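Aquarium Keeping, Session 4: Filters and Flow

Okay, lighting is behind us, so let's talk about moving water. I'm going to use my own tank as the running case again (sorry, it's the one I know best!). It's the Urio, it holds 100 liters, and it has an internal Gromis filter rated at 700 liters an hour.

First thing to write down: turnover. Take the flow of the pump and divide it by the volume of the tank. Mine comes out at seven on paper. But that rating is for a bare pump with no sponge in it and no hose on it, so I did the bucket test we talked about in February and got 584. Call it nearly six times an hour, and that's with clean media. My fish are small and fairly lazy, and they're happy with that. If you keep fancy goldfish you'll want to turn the outlet toward the glass so they aren't fighting the current all day.

Now media. Water should hit the coarse sponge first, then the fine sponge, then the ceramic rings. Coarse catches the big stuff, and the rings are where most of your bacteria end up living. Please don't rinse any of it under the tap! Chlorine is hard on the bacteria. Use a bucket of water you've just taken out of the tank, squeeze the sponges a few times, and put them back while they're still brown. Brown is fine. I used to scrub mine until they looked new and then wonder why I had an ammonia reading a few days later.

If you're running a Fellance canister, unplug it and close both taps before you lift the lid (ask my carpet). Check the O-ring for grit and wipe a little silicone grease around it.

Impellers get skipped a lot. Pull yours out, clean off the slime with an old toothbrush, and look at the shaft for wear. A rattle at startup that goes away is usually air. A rattle that stays is usually the shaft.

For next time, do the bucket test at home and bring your two numbers, rated and measured.
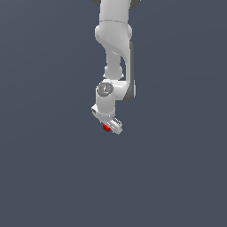

Oh, and bring the filter manual too if you still have it, as we'll be looking up spare part codes.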